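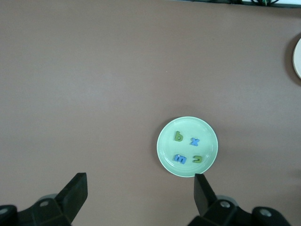 Four letters, one mint-green plate.

October 9, 2022

My library has let me back into its word game night, which I quit in April over the word "za."

For those who have been spared, "za" is supposed to be short for pizza. In my 68 years I have never heard a living person say it. I have heard Leandro Peñalver play it, though, on a triple, with the face of a man returning a lost wallet. I said some things about the dictionary. Then I went home and ate a frozen pizza, using its full name.

I came back because the alternative was Bitik, the word game on my phone, which sends me a sad little trumpet whenever I skip a day. I don't need that from a phone. I have a sister.

Things have changed at the Brerumstead branch. We used to play in the reading room, but now we get the back room with the radiator that knocks. Pui-shan Liu keeps score in pencil and will not discuss it. Rocío Pacheco has studied up on all the two-letter words over the summer and plays them in tight little stacks, like someone parking a whole family of cars in one driveway. She beat me by so much that Pui-shan wrote my total down and then sort of covered it with her hand.

I had a plan going in. I would be gracious. I would say "nice one" and mean it by the second hour. This lasted until Leandro opened with "qi," which I'm told is a life force. Mine left the room.

My best play of the night was "toaster," all seven tiles, and it would have been lovely if there had been anywhere on the board to put it. I held it for three turns. In the end I broke it up and played "oat."

Rocío says I should learn the short words like everyone else. She printed me the list, and I've stuck it on the fridge under the dentist magnet. I've gotten as far as "aa," a kind of lava.

Next game is in two weeks and I'm bringing the crackers.

2 comments
Shares: 68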